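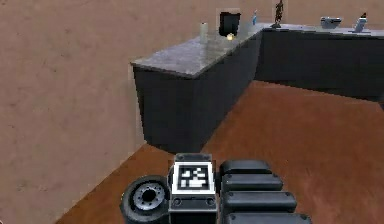

An L-shaped counter with a light grey, speckled top and dark cabinets (computer rendering).

"People come to me with a kitchen already in their head"

Weronika Wysocka has planned kitchens for 22 years, first for a furniture maker and now under her own small firm, Lurkik. She receives me at eight in the morning, before her first client, in the back room of the workshop which she shares with an upholsterer. On the table is a thermos, a roll of tracing paper and a drawer without its cabinet. She is opening and closing the lid of the thermos all the time while she talks.

I wanted to ask her about the cooking first, and the cabinets later. She was pleased with this order.

"Most people come to me with a kitchen already in their head," she says. "They have a colour, they have a tap. Then I ask what did you eat last night and where did you stand when you made it, and they have to think for a long time. One man told me he ate toast over the sink. Good, I said, now we have something to work with."

Her own first kitchen was her grandmother's, in a village house where the stove was in one room and the water in another. She remembers how her grandmother carried the potatoes back and forth in her apron. When the pipes finally came through the wall, the grandmother kept peeling in the old place for one more winter. "She said the light was better there. And she was right, the light was better. The plumber did not ask her about light."

This story she tells to every apprentice. The present one, Gumaro Pacheco, has heard it three times already, he says from the doorway, and then he goes back to his sanding.

Wysocka's method starts with a notebook. Every client gets one and must write in it for some weeks who cooked, at what time, and what made them angry. She is strict about the last column. From the notebooks she has learned that families are seldom angry about space. They are angry about the bin, about the one drawer where everything lives, and about the person who stands in front of the fridge.

"I had a couple, the Cieślaks, very polite people. Their notebook was 66 pages and the word 'fridge' was on almost all of them. They wanted an extension to the house. An extension! We moved the fridge to the end, close to the door, so the children could take their milk and go away. They spent the rest of the money on a trip to see her sister."

I ask if she does not lose business in this way. She shrugs. The Cieślaks have sent her five new clients, she says, and one of them did want an extension.

We speak for a while about counter height, on which she has strong opinions. The standard height is for a standard person, and in her experience this person does not make bread. For kneading she wants the surface lower, for chopping a bit higher, and she tests it with the client's own elbows. In the workshop there is an old adjustable bench for this purpose, which Pacheco repaired last November with parts from a hospital bed. Clients are asked to bring an onion. Some bring a shopping bag full and make soup, and then nothing is decided that day, but she does not mind.

About materials she is more relaxed than I expected. Stone is nice, wood is nice, laminate is nice if the edges are done well. She grows impatient only when people speak about a surface that will stay perfect. Her own counter at home is beech and has a dark ring from a pot of plum jam. Her husband wanted to sand it out, and she did not allow this.

"He made this ring in the year our daughter was born. He was supposed to stir, and he fell asleep on the chair. Why would I sand it?"

I mention the open kitchen, which in our city has replaced the closed one in nearly every new apartment. Here she puts down the thermos. She does not hate it, she says, although she has been quoted as hating it. What she misses is the door. A person who cooks is sometimes also a person who cries, or burns something, or listens to bad radio, and a door is useful for all of this. When Barov, the developer, asked her to look over the plans for a building with 522 apartments, she proposed a sliding door for each of them.

"They laughed, but in a friendly manner. Then they put it in as an option. I am told that mostly older people choose it, and students who share." She thinks about it. "Students who share need a door more than anybody."

Does she use a computer for her drawings? Pacheco does, and she looks over his shoulder. She herself draws by hand with a soft pencil and then marks the plan on the workshop floor with masking tape, in full size. The client walks in it. She gives them an empty pot and a tray, and calls out instructions: the pasta is ready, the phone is ringing, your mother is at the door. By the third instruction they usually know what is wrong with the plan, often before she knows it.

The tape costs almost nothing, she points out, and it is the only part of her work which she would never give up. She learned it from an old carpenter named Zustov, who used chalk and complained about his knees.

Her first client is ringing the bell by now, a young father with a baby in a sling and a paper bag, from which the green end of a leek is sticking out. Wysocka looks at the leek with approval. I ask quickly what she will cook tonight.

"Pancakes," she says. "With the rest of the cottage cheese. My daughter is coming, and she will stand in front of the fridge the whole evening and talk to me." She is already on her way to the door. "You can write that also in the column – but not the angry one."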